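Reading time: 2 minutes

Gripper fingers closing off centre, pads wearing at the edges

Emmett Gallagher
Posted February 2026

I look after a hand-held gripper tool that we use on household items, mostly snack packets and plastic boxes on a wire shelf. The fingers used to meet in the middle. Now the left one gets there first and pushes whatever it touches towards the right one. The pads are scuffed along their edges as well.
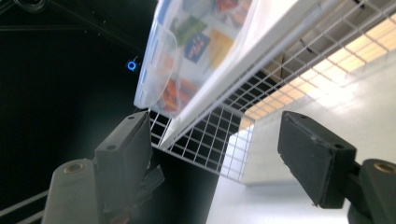 It is worst when I come at the shelf from underneath, and on a level table I hardly notice it. I have wiped the pads and nipped up the pad screws, with no change. The tool has done over 2000 cycles since the linkage was last apart, which was in November. Do I replace the pads, or is something loose further back?

Trinity Nguyen-Tran

Leave the pads for now. Scuffed edges won't make one finger arrive early. If it changes when you tilt the tool, there is play in a pivot and the weight of the finger is taking it up.

Turn the power off, hold the mounting block still and rock the finger by hand. Do both sides and compare. If the left one moves more, take out the pivot pin and look at the bushing. Ours had gone oval. Change bushings on both sides together, then set the centre again before you do anything else.

For the check afterwards I use a lidded food container on a flat table, set down at an angle to the fingers.

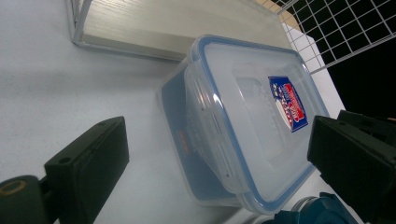
Close slowly and watch whether the box slides before the second pad touches. A small turn as it lines up with the pads is fine — a steady push to one side means the centre is still out. Then repeat it with the tool tilted. I log the cycle count each time, and my last set of bushings came out at 2784.

Pridix

Had the same thing. Mine was a loose screw on the linkage, 2 minutes to fix. Check that first. New pads did nothing for me.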